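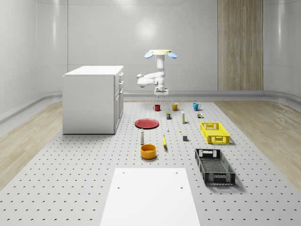 Subject: Re: Remembrance morning at the Bedoya flood stones

Giuliana Cuervo wrote:

> The stones need a clean before December and the reading of the names
> has to be sorted out. Last year it took 20 minutes and people at the
> back couldn't hear. Can we borrow a speaker? I would also like to know
> if we are still asking the school to come. Some of the parents felt
> the younger kids were upset by it.

Hi Giuliana and all,

I can bring the speaker from the hall at Zemgate. It needs a power lead and the nearest outlet is at the boat shed, so whoever has the shed key please let me know. The lead we have is 13 metres and I don't think it will reach.

On the school, I would still ask them. I was in grade four when the river came up and what I remember is fairly small. My aunt's kitchen with everybody's boots in it. The radio on all night. A neighbour from Grulent Road who came by in a tinny with bread and asked my mum how many of us there were. I didn't understand about the people who had died until a good while later, and I think I would have liked a grown-up to take me somewhere and tell me plainly.

Maybe the younger classes could come for the song and go back before the names are read. The older ones can stay if their parents are happy with that. I can ring the office and put it to them.

We printed 300 programs last time and ran out. I'd go to 500 this year. The leftover ones can go to the library, where people do ask for them. Please check the spelling of your family's names on the draft before it goes to the printer - we got two wrong last year and I had to apologise in person to both households.

For the cleaning, water and a soft brush only. Someone used a bleach spray on the end stone and the lettering has lost its colour there.

If it rains we go to the Flivia church hall, same as before. Start time is 10 am either way. Bring a chair if you have trouble standing, as there are only the two benches.

I'm away until the end of the month but will be reading email at night.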